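Lornville Gripper Club

The Lornville Gripper Club is a student robotics project in the town of Lornville, usually called the Kakico project after the software its first members wrote and then could not bring themselves to rename. 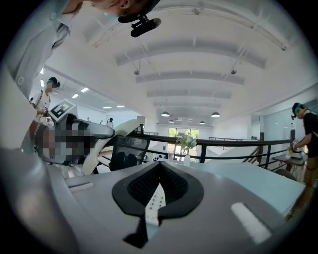 Vol. 4, p. 60

Members working on the mezzanine with head-mounted cameras. The gray housing in the foreground belongs to a hand-held gripper.

The club teaches robot arms to do small household jobs by recording people doing them first. A student performs a task with a hand-held gripper while cameras record the movement, and the recordings are then used to train a controller. The approach was chosen over writing the motions by hand after the founding group spent most of a school year on a program for picking up a spoon.

History

The club was started by Refugio Cuautle, a shop teacher, as a Saturday class in basic electronics. It drifted into robotics when the students found soldering dull and Cuautle, by his own account, agreed with them. Early sessions met in a basement at Flaltside, whose low ceiling is still mentioned in the club's safety rules. The move to a room with a mezzanine brought better light and a long argument over who would carry the tables upstairs.

Activities

Members work in groups of 3, with roles rotating each session. One handles the gripper, one sets out the objects and one keeps the log, a job widely regarded as a punishment. Tasks have included sorting blocks, closing drawers and folding a dish towel. The towel was dropped from the program in its second year and is discussed under Disputes.

By the end of its fourth season the club had logged 1232 usable recordings. The figure for unusable ones was kept on a separate sheet, which has been lost.

Competition

Each May the club enters the Lo Presti Cup, a regional contest for school teams judged on speed and tidiness. Lornville has placed second on several occasions – the club's newsletter prefers the phrase "on the podium" – and won once, in a year when Flaltside's entry arrived without its power supply.

Disputes

Opinion remains divided on whether a towel folded in half counts as folded. The Cup's rules say that it does. Cuautle has written to the organizers twice.

See also

Lo Presti Cup
Flaltside Technical Class
Kakico (software)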